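로봇 도입 후 검사 라인 인원 배치, 어떻게들 하셨나요?

Marisol Villanueva
2020년 8월 1일

부품 트레이에 핀을 꽂고 검사하는 소규모 작업장에서 조장을 맡고 있습니다. 조원은 22명이고 2교대입니다. 3월에 회사가 Dekmont라는 업체와 계약해서 꽂는 공정부터 로봇 팔로 바꾸기로 했습니다. 지금은 시뮬레이션으로 동작을 맞추는 단계이고, 현장 설치는 그다음입니다.

업체에서 매주 시뮬레이션 화면을 보내 주는데 저희 조에서는 볼 줄 아는 사람이 없습니다. 구멍 간격이나 트레이 방향처럼 우리가 매일 손으로 맞추던 것을 화면에서 확인해 달라고 합니다.

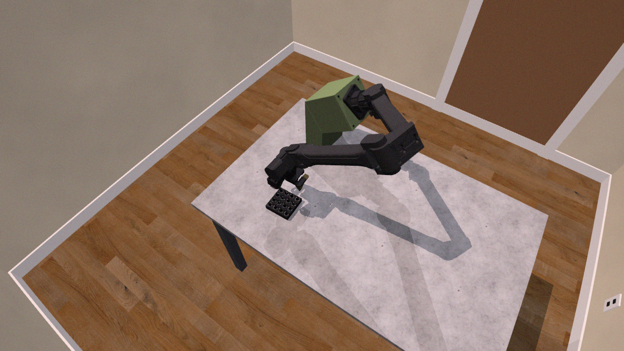
문제는 사람입니다. 회사는 감원은 없다고 했지만 꽂는 일을 하던 4명이 어디로 가는지는 아직 말이 없습니다. 그중 두 분은 손이 제일 빠른 분들이고 생산 수당도 그 손으로 받아 왔습니다. 검사로 옮기면 수당이 없어집니다. 비슷한 경험 있으신 분, 회사에 무엇부터 요구하셨는지 알려 주세요.

Kgomotso Coetzee

저희는 Warnia 공장에서 재작년에 같은 일을 겪었습니다. 순서대로 적겠습니다.

먼저 수당부터 문서로 받으세요. 저희는 전환 후 6개월 동안 직전 평균 수당을 보전받았습니다. 말로만 들은 조는 첫 달부터 빠졌습니다.

그리고 시뮬레이션 확인은 꽂던 분들에게 맡기고 근무 시간으로 인정받으세요. 트레이가 조금 틀어져 들어올 때 어떻게 집고 어떻게 내리는지는 그분들이 압니다. 업체 기사는 트레이가 늘 같은 자리에 온다고 생각하고 짭니다. 저희도 그 얘기를 설치 후에 해서 하루 300판 나가던 것이 114판까지 떨어졌고, 회복하는 데 한참 걸렸습니다.

로봇이 들어온 뒤에는 일이 줄었다기보다 종류가 바뀌었습니다. 트레이 공급, 걸림 해제, 불량 분류가 생깁니다. 걸림 해제는 안전 교육을 받은 사람만 하게 정해 두세요. 급하면 아무나 손을 넣습니다.

vallthorpe_야간조

우리 회사는 그냥 다 검사로 보냈어요. 수당 얘기는 꺼내 봤는데 안 됐고요. 처음엔 서서 기다리는 시간이 길어서 그게 더 힘들었습니다. 지금은 적응했어요. 회사마다 다를 듯합니다.

Adams

윗분 말씀에 하나만 보탭니다. 교대 인수인계 양식을 미리 고치세요. 저희는 로봇이 멈춘 시각과 이유를 적는 칸이 없어서 야간조와 주간조가 서로 탓만 했습니다. 칸 두 개 늘리고 나서 조용해졌습니다.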